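Search the library Search
Home Talks Notes Contact
September – by Abdul-Rahman Tsikata

Washing and Drying Fleece at Home: Speaker Notes

Evening talk, Drerkent spinners' group. Doors at 7, start at 7:15. Keep the heater off until people are seated or the back row won't hear.

1. Opening

Say hello, thank Drerkent for having me back. Ask who has washed a whole fleece before and who has only bought prepared wool. If most hands go up for the second, slow down in part 3 and drop the section on dye.

Tonight is about getting from a raw fleece to something you can card or comb. I won't cover spinning. I will cover sorting, soaking, rinsing and drying, and the mistakes I made on the first Plurmont fleece, which I felted into a doormat.

2. Sorting

Pass the unwashed Plurmont sample along the front row. Let people smell it. Mention lanolin and why hands feel soft afterward.

Open the fleece on an old sheet, cut side down. Go around the edges first and pull off the dirtiest wool. This is called skirting. Belly wool and anything matted with manure goes to the compost or under the fruit bushes. Do not try to save it.

Check for second cuts. These are short bits left when the shears pass over the same place again. Shake the fleece and a lot of them drop out. The rest turn into little lumps in the yarn.

Test for a break. Take a lock, hold both ends, snap it near your ear. A sound fleece pings. A tender one crackles or tears, usually all in the same place. A tender fleece is still fine for stuffing or for wet felting, but I would not pay spinning prices for it.

(Hold up the Bondarchuk lock here and do the snap test. Do it twice, the people at the side never hear the first one.)

3. Washing

Three things felt wool: heat change, rubbing, and soap left in for too long. Hot water by itself does not do it. Write this on the board.

Fill the tub first, then put the wool in. Never run the tap onto it. Push it under with a flat hand and leave it alone. I use mesh bags and fill them loosely.

First soak is plain cool water overnight, outdoors if you can. The water goes brown and smells bad. It makes good feed for tomatoes. Second soak is hot, with a plain dish soap – enough that the water feels slippery. Lift the bags out before the water cools, otherwise the grease settles back on the fiber.

Rinse in water of the same heat. Repeat until it runs clear. Fine fleeces with a lot of grease may need the soap bath again. Coarse ones often don't.

Likely question: can I use the washing machine? Answer: for the spin cycle, yes, if it can be set to spin with no water coming in. Mine can't, so I swing the bag around in the yard.

4. Working height

Most back trouble from washing comes from bending over a tub on the floor. Put small lots up on something. A step stool will carry a basin for sample locks, and you can sit beside it on a cushion. Check that it stands steady before you add water, and fill the basin only partway. For a whole fleece, use a proper bench or the laundry sink. 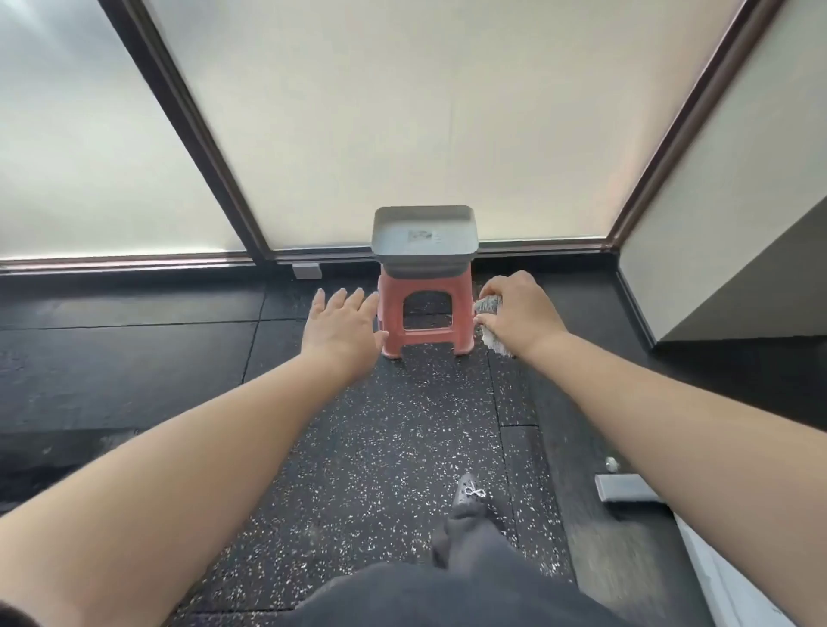 5. Drying and storing

Spread the wool on a screen or rack with air underneath. Turn it once a day. Shade is better than full sun for white fleeces. It can feel dry on the outside and still be damp in the middle of a lock, so give it an extra day.

Store in a cotton pillowcase or paper sack, labeled with breed and month. No sealed plastic. Look at it every few weeks for moths.

6. Questions and close

Esano samples are on the table by the door – people may take a handful each. The sign-up sheet for the carding afternoon is next to them. Bring the Plurmont fleece home this time.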